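Getting a Two-Arm Cleaning Service to Do the Floors Properly: Tips After a Season With Vivon

By Soledad Paredes
Updated May 4, 2018

Vivon is a visiting service. They bring a two-arm unit to your address, set it up in the room you've booked, and it sweeps, picks up into a dustpan and moves on to the next patch. I booked my first visit in September and have kept it going, mostly for the hard floors and the doorways. These notes are for people who have signed up or are thinking about it. Most of them would help with any of the arm services, and I've tried one other, Calvo, which I mention further down.

Before the visit

Use your own tools if you like them. Vivon will supply a brush and pan, but their standard brush is stiff and does poorly on smooth tile. You can ask for your own to be used when you book. They want the measurements of the handle, so have a tape measure ready when you fill in the form.

Check that the head of the brush doesn't turn on the handle. A person corrects for a loose head without thinking. The arm doesn't, and the bristles end up flat on their side halfway through a stroke. If it's a screw-on head, take it off, wipe the thread, and put it back on tight. A turn of plumber's tape helps with an old one.

Wipe the handles down with warm water and a little dish soap, then dry them completely. Hand cream and cooking grease build up on a handle and make it slide. Don't use furniture polish.

Long handles are better than short ones. With a short handle the arm has to reach lower and it goes slower. A long-handled dustpan is worth buying if you only have the flat kind that sits on the floor. I keep a flat one as well for corners I do myself.

Pick up cloth. Socks, dish towels and doll clothes are the things most likely to stop the job. Paper scraps and wrappers are fine to leave, they go in the pan.

Tell them about thresholds. My worst spot is the doorway, where grit collects along the bottom of the jamb. If you don't mark it on the booking form, it gets treated as the end of the room and the last strip is missed.

During the visit

You don't have to stay in the room, and I usually don't. The first time, though, it's worth watching the doorway part, because that is where you find out if your tools suit the arms. 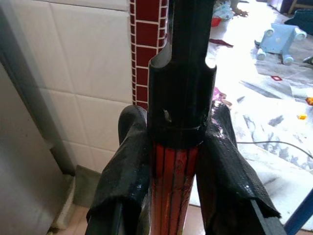
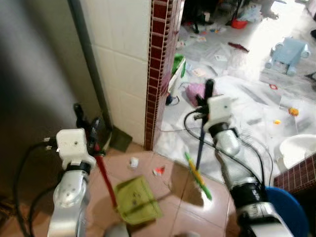
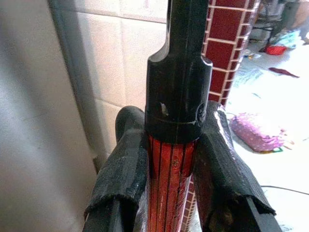

If a handle starts to slip, say so to the operator and have them stop and take a new grip. Don't reach in and straighten it yourself. Vivon's operators will also move the grip up or down if you ask, and a higher grip generally gives a flatter pan.

Keep pets shut away and keep children out until the arms are parked. My dog is fine with the noise but wants the brush.

Ask for two passes along the base of any tiled wall. The first pass pulls the grit out from the edge and the second one collects it. With one pass you get a gray line left on the floor, and you will be going over it with a damp cloth afterward.

Have a bucket or trash can within reach of the work so the pan can be emptied without a long trip. Line it first. Fine dust goes everywhere if it's tipped into a bare bucket.

Don't mop beforehand. Damp floors turn dust into paste and it sticks to the brush. If you want the floor mopped, do it once the sweeping is finished and the unit has gone.

After the visit

Rinse the brush head the same day and hang it with the bristles down. Stood on its bristles, it will take a bend in a week, and a bent brush leaves half the dirt behind.

Look over the handles. Gripping in the same place again and again dulls the finish. If the marks bother you, a wrap of cloth hockey tape takes the wear and comes off easily. Put it on smoothly with no lumps, and tell Vivon the handle is now a bit thicker.

Write down what was missed while you remember it. Vivon lets you add notes to the next booking and they do read them. Mine now says "doorway, both sides, two passes" and I haven't had to repeat it.

What it costs

I pay 80 dollars a visit on the regular plan. A one-time visit is more. There is a prepaid card for 500 dollars, which I bought at the sale price of 457. It doesn't expire, but you can't pass it on to another address, so don't buy it if you're about to move.

Canceling is free up to five days ahead. After that they keep half. Changing the room you want done isn't counted as a cancellation, and you can do it the evening before.

How it compares

Calvo is cheaper and quicker to book. They only use their own tools and they don't do doorways unless the door comes off its hinges, which was no good to me. For one big open room with nothing in it I would probably use them again.

Fidano sells a kit for people who already own a pair of arms. It comes with a brush, a pan and a set of handle sleeves. I haven't used the kit as a whole, but the sleeves are sold separately at Sornorton and I bought a pack to try on an old mop. They fit snugly and have stayed put. They are hard to get off again, so be sure before you push one on.

Is it worth it?

For me, yes, for the sweeping. I have a bad knee and bending for a dustpan is the part I can't do for long. It's slower than a person with good knees, and you still have to do the corners behind the door and anything with cloth lying on it. If your floors are mostly carpet I would save the money and get a better vacuum.

Next on my list is the back steps. Vivon says outdoor work depends on having a level place for the unit to stand, and mine is gravel, so I've asked them to come and take a look before I book anything.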